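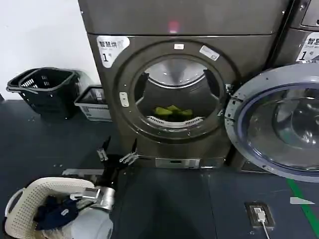
Print | E-mail

Priltel Compares Grippers for Commercial Laundry Work

07/10/2019

Priltel has begun a comparison of three robot grippers intended for commercial laundry work, the company announced. The trial is led by Niamh Kinsella and covers two-finger models from Clotar and Mahawong as well as Priltel's own design.

Each gripper is mounted on the same arm and run with the same controller, supplied by Sisulness. The tasks include lifting garments from a dryer drum and placing them in a basket. Each model is scheduled for roughly 900 attempts. Dropped items and missed grasps are recorded separately.

"Clothing changes shape every time it is picked up, and we want results that hold for more than one kind of fabric," Kinsella said.

A second stage, comparing 2 head camera positions, is planned for August. Results from both stages will be made available to partner companies on request.

Print this article | E-mail this article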